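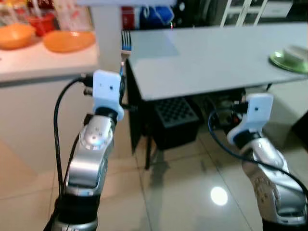
Skukura House kitchen meeting, Aug 7, 2025

Present: Gunvor Torvik (chair), Abbas Sadeghi, Barbara Głowacki (minutes). Apologies: Shinji Sasaki, who had the agenda.

1. Cutlery. The blue-handled forks continue to leave the building. Abbas denied everything before being asked. Agreed to buy six more.

2. Bowls. The orange bowls live on the counter. Moving them to the cupboard was proposed again and lost again.

3. White table. To be wiped after use – by the user. Gunvor asked for this to be minuted in capitals. It has been minuted.

4. AOB. Fridge shelf labels held over to November.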